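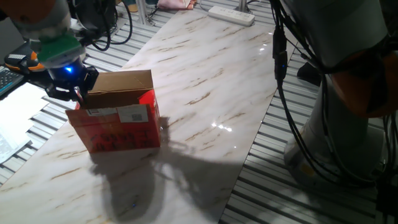
August, afternoon. Second round of peel tests on label stock over flood-printed corrugated. First round was on bare kraft and told us very little, as the adhesive took fiber with it every time and the reading was the strength of the paper. Ink is the harder case. On a red-orange carton with two white labels near the top of the front face, the wide one and the small one with the QR code both sit on print, so bare-kraft numbers don't apply to either. Diarmuid wants a figure he can put in the packing spec. He won't get one from this entry, but we are closer.

Materials
Wineletti acrylic, same lot as before. Lesura face stock, matte, cut to strips on the guillotine. Board is single wall with a water-based ink and no overprint varnish (checked with the mill by phone, nothing in writing yet). 20 strips in total, split evenly between two sets. Both sets were rolled down twice with the hand roller. Set A was pulled after an hour on the bench. Set B went overnight in the Keto cabinet at high humidity and was pulled in the morning.

Pull method
Right-angle peel on the Kuzmenko tester, slow speed, board clamped flat to the plate. The clamp lets the board bow a little toward the end of the stroke, so the last part of each trace was discarded. Wayne McIntyre zeroed the load cell before each set. It had drifted slightly between the two, less than one division.

Results
Set A mean 1067 gf. Set B mean 579 gf. Spread in B was much wider and I would not lean on the mean. The mode of failure also changed. In A the strips came away clean or with a faint ink stain on the adhesive. In B the ink itself lifted in patches and the board underneath was soft to the fingernail. Three of the B strips had a raised corner before they went into the clamp. Kept in, marked with a pencil cross on the back.

Humid storage therefore weakens the ink layer at least as much as the bond — the adhesive may be fine. Changing the adhesive first would be the wrong order.
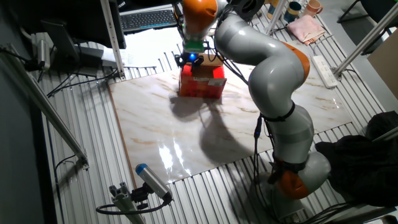 Next
1. Repeat B with a varnished board from the same mill. If the reading recovers, the ink is the weak layer.
2. Repeat B on unprinted board as a control. Should have been in this round; my omission.
3. Weigh the board before and after the cabinet. We have no moisture content for anything in this entry.
4. Fix the clamp. Diarmuid Ó Gríofa has a stiffer backing plate from the old tensile rig and thinks it can be drilled to fit.
5. Ask Wineletti for their dwell time curve. The data sheet gives one point only.

Loose notes
Guillotine blade is leaving a burr on the left edge of the strips. Cut face down until it is changed.
Cabinet door seal is weeping at the bottom hinge side — towel is under it, do not remove.
Raw traces are in the shared folder under peel, second round. File order is pull order within each set. The first A trace was saved twice, use the later one.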